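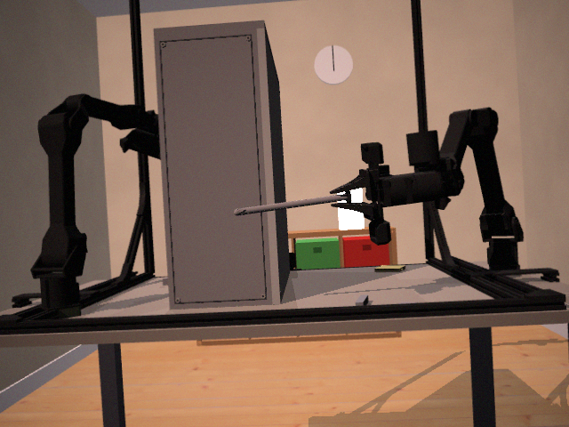

Chapter 2
When the Arms Move In

I spent my first real job closing up control cabinets at a company called Horton, and I can tell you exactly what I thought about while I did it: lunch. You picked up a cover, you drove in the screws, you slid the thing along and reached for another. On a good shift I got through 140 of them. My wrist hurt most of that August (I was young and too proud to mention it).

So when I went back years later to see the new two-arm stations, I expected to feel either jealous or sad. What I felt was curious! My old bench partner, Ákos Csizmadia, was still there, only now he looked after the arms. He'd gone through 16 weeks of training for it and he talked about grip force the way he used to talk about soccer.

"I'm less tired," he told me, "but I worry more." I wrote that down on my hand — I'd left my notebook in the car — and it ended up shaping this whole chapter.

We'll start with the plain question of who does what once a station like that goes in. Which tasks leave a person's day, and which new ones sneak in? Then we'll look at two companies, Tekin and Civar, that bought nearly the same equipment and handled their people very differently. Tekin asked the bench crew before ordering anything. Civar put up a notice by the time clock.

Before you read on, think of a job you've had, even a summer one, and jot down everything you did in the first hour. Keep the list handy. We'll come back to it in Section 2.3.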